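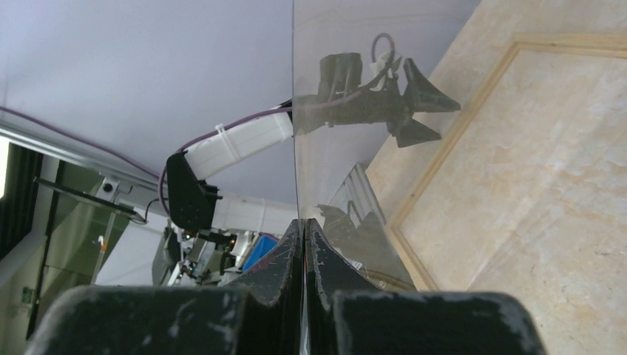

Gripper fingers closed beside a clear panel.

Barnetti to open largest bakery café in Haberkorn arcade

Last updated: Tuesday, 4.15 pm

We use cookies to remember your settings and measure visits. Accept all | Manage choices

Bakery chain Barnetti will open its largest branch in June, taking two adjoining units on the ground floor of the Haberkorn arcade. The café will have 507 square metres of floor space across the sales area, kitchen and seating. The company's present largest branch, in Drullier, has 236.

The lease was signed on behalf of Barnetti by its property manager, Frauke Wegener. It includes a right to extend into the former shoe shop next door if that unit becomes vacant. The rent has not been disclosed.

Bread and filled rolls will be baked on site in three deck ovens. Pastry will arrive chilled from the central bakery each morning and be finished in a separate rack oven. Extraction will run through the existing riser at the rear of the building, which was last used by a restaurant and has to be relined before the ovens can be connected. 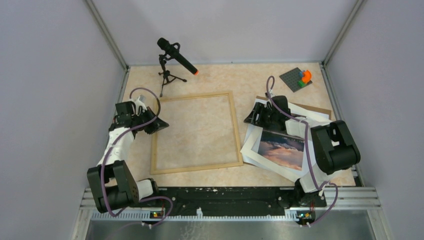 Deliveries will be taken through the yard before 7 am, as the arcade's rules do not allow trolleys on the public side during trading hours. Flour will be stored in sacks. A silo was considered, but the yard floor would have needed strengthening to carry it.

The café will have 133 seats, all indoors. Orders can be placed at the counter or at one of six screens near the entrance, and collection will be from a separate hatch. Wegener said the split was intended to keep the queue clear of the arcade's fire route.

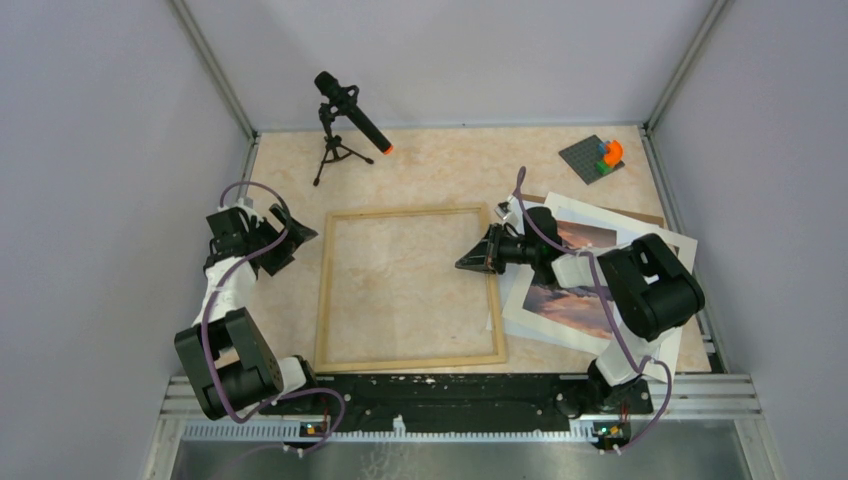 Opening hours and menu

The branch will trade from 6.30 am to 9 pm, with shorter hours on Sundays. Rania, the company's filled flatbread, will be sold there all day instead of at lunch only. Prices will match those in other branches.

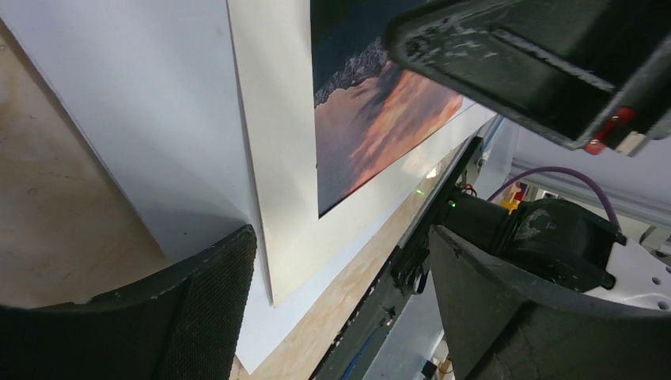
Fitting-out is due to start once the arcade's owner has approved the drawings. Knut Ehlers, who is managing the work for Barnetti, said the floor would be laid first and the counters brought in last. The tables will have a stone-patterned top, and the counters will be plain steel. Samples of both have been sent to the owner.

Barnetti is recruiting bakers and counter staff for the site. Applications go through its Drullier office.

Contact the newsdesk | Copyright, all rights reserved | Back to top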